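Ekley Desk Top, Light Wood Finish

The Ekley top is sold on its own, without legs, and that is the first thing to get straight before you order. We still get returns from people who expected a whole desk in the carton. If you need a base, look at the Isetti frame further down. It bolts straight on and costs extra.

The maker's sheet calls this surface "luxury grade." We don't know what that means and neither did the rep when we asked. What you get is a laminate work surface in a pale blond color with a printed-looking regularity to most of the grain. It is a decent laminate. It is not a slab of timber, whatever the glamour shots on other sellers' sites might lead you to think, and you can't sand it back when it gets scratched. Sand it once and you are through the pattern.

Color first, as it causes the most complaints. The tone is tan and soft beige, on the light side. Put it under a strong lamp or near a big window and it goes lighter still. The sheet says "low glare." We would not say that. There is a shine to it, and if you work with a bright light behind your screen you will notice it by the second afternoon. A desk pad fixes most of this. So does moving the lamp.

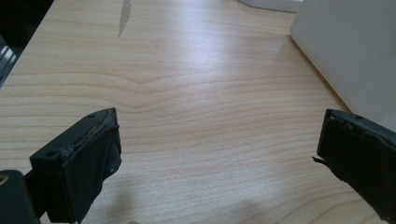
As for the grain, it runs mostly straight from side to side, with a wave in places where the lines bend up to a peak and settle again. Some buyers like this and some write in to say their top is faulty. It isn't faulty. We can't pick a piece with or without the wave for you, so please don't put it in the order notes.

Wear is harder to speak to. The maker claims the finish resists "all household marks," a claim we've read on every top we have ever stocked. We kept one in our packing room from June on and it has held up fairly well. Coffee wiped off. Ballpoint mostly wiped off. A box cutter did exactly what you would expect. Hot mugs we never tested properly, so use a coaster.

Cleaning: damp cloth, a drop of dish soap, dry it after. Skip the Nyanda polish that some sites bundle with this. It adds shine, and shine is the one thing this top has enough of.

Details
Thickness: 28 mm
Sold as: top only, no screws, no legs
Fits: Isetti frame, fixed or folding
Assembly: drill your own pilot holes if using another base
Returns: 6 weeks, unused, in the original carton
Price: $200, delivery not included

Would we buy it? For a plain work desk at home, yes, at this price and no higher. For a kitchen counter or a workshop bench, no. The maker lists both as suitable uses and we think that is a stretch.

Page last changed Mar 24, 2020. Stock comes in small lots and the color can shift a little between them, so order both halves of a double desk together.

Related items
Isetti Fixed Frame
Isetti Folding Frame
Drurodora Desk Pad, Large
Drurodora Cable Tray
Ekley Corner Top
Felt Feet, Pack of 7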